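Workshop Notebook | Bench Notes | Surfaces and Cleaning

April -- small whiteboard, ghosting and eraser wear

Carrying on from the last entry. The question is still whether the small aluminium-framed boards are worth keeping or whether we should go back to paper job sheets on the benches. Marina Karras wants an answer before the next Lasitz order goes in.

Background for anyone picking this up cold. The boards came from Miltonlow as a mixed lot, and the coating on them is a painted one as far as I can tell. A fridge magnet holds, so there is steel under it. No gloss reading was supplied. The older boards in the Harnow room are enamel and have never given trouble, but they are too big for bench use and too heavy to move without two people.

Method, such as it is. Board flat on the table, no easel. One blue marker, one felt-faced eraser, no liquid. Write a block of text, leave it, erase with straight strokes along the long side, then look at the surface under a lamp set low and off to one side. Overhead light hides most of the residue and we lost most of a morning to that last time. Low light from the side shows up everything, including fingerprints, so handle the board by the frame only.

Dwell times used: 12 minutes, 70 minutes, and overnight. The 12-minute text lifted in one pass. The 70-minute text needed a second pass and left a faint grey film, worst where strokes crossed. Overnight text left readable ghosting after dry erasing, and I had to go to isopropyl to shift it. After the isopropyl the patch was clean but took ink differently, with slightly broken lines on the first few characters. That went away after more use. I suspect we stripped something off the coating, but I have no way of checking here.

Pressure matters less than I expected. Pressing hard mostly drives the dust into the felt and drags it back across on the return stroke. Lighter strokes in one direction only, lifting at the end, gave the better surface. The eraser needs knocking out between passes. Keep the face flat on the board as well -- tipping it onto an edge leaves a line of dust on either side of the stroke. 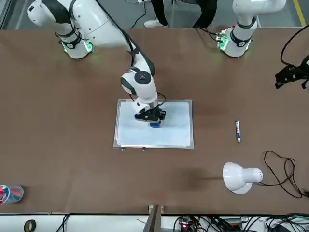

Lakmal Navaratnam disagrees on the isopropyl and wrote underneath that the broken lines come from the solvent not being given time to flash off, and that he has wiped the enamel boards with it for years with no change in how they take ink. He would wait five minutes, buff with a dry cloth and try again before blaming the coating. He also thinks the felt is the wrong face for these boards and that microfibre would pick up the 70-minute film in one pass.

Fair point on the waiting time, which I did not record. Enamel is a different surface, though, and I would not carry the result across. Will repeat with a timed wait on the back corner of the board, where it makes no difference if the coating goes.

Storage: markers lie flat, caps on. The ones kept tip-up in the mug wrote pale and have been binned. The frame collects eraser dust in the channel along the bottom edge, and it falls out over the bench when the board is picked up. A dry paintbrush clears it. Do this over the bin.

Costs. Job sheets run to 266 a month across the benches by Moushumi Biswas's tally. The boards would replace the short-lived ones only, as anything that has to be signed stays on paper regardless.

Provisional view: keep the boards for same-day notes, wipe at the end of each shift, nothing left up overnight. Anything that needs to stay up goes on the enamel.

To do:
-- timed isopropyl repeat, back corner
-- microfibre face against felt, same marker, 70-minute dwell
-- try a second marker colour; red is said to be worse
-- ask Miltonlow what the coating is

Board is back on the shelf under bin 1207. Please leave the test patch alone.

Recent entries
Lamp placement for surface inspection
Mridha bench mats: curl at the corners
Marker stock and what to reorder
Frame corners, loose rivets
Label adhesive residue, second attempt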